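We use cookies to remember your settings. By continuing to read you accept this. OK

In August I moved to Brotton, and I took with me two suitcases and one bad habit: I wake up at five and I cannot fall asleep again. Before, in the big city, I lay in the bed and looked at my phone. Now I walk to the sea and come back for breakfast.

The first weeks I walked too fast, like a person who is late for a train. My old neighbour Satish Pant, who has walked every morning for 38 years, told me on the telephone that I should leave the watch at home. I did not believe him, but I tried. Without the watch I went more slowly and I noticed the smell of the fields, and which dogs belong to which gates.

I have also learned some practical things. Cotton socks are a mistake. A thin jacket in the bag is better than a thick jacket on the body. If the wind comes from the sea, I go against it first, so that it pushes me home when I am tired. For the hills I bought walking poles at 60 pounds, and I must confess that I used them 3 times.

My sister asks if I am not lonely on these walks. Sometimes, a little. But people here say good morning even in the rain, and I have started to say it first. 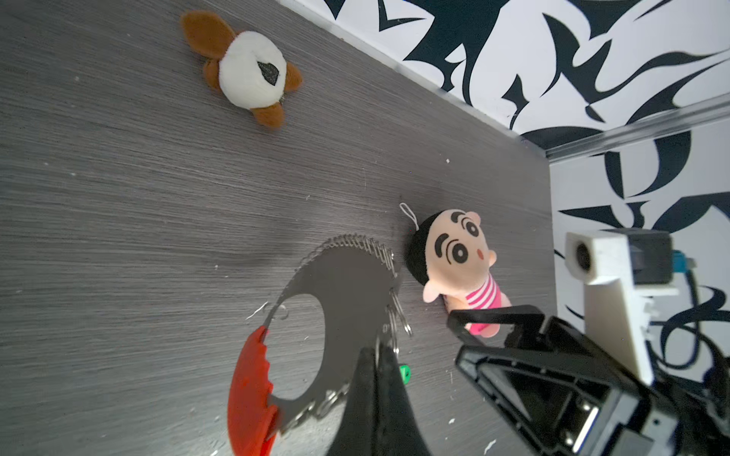 How long should a morning walk be for a beginner? I would begin with twenty minutes and keep the same path for a week, then add one more street or one more field when it feels too short.

Next time I will write about my boots, which are a sad story.

Get new posts by email. Enter your address to subscribe. You can unsubscribe at any time.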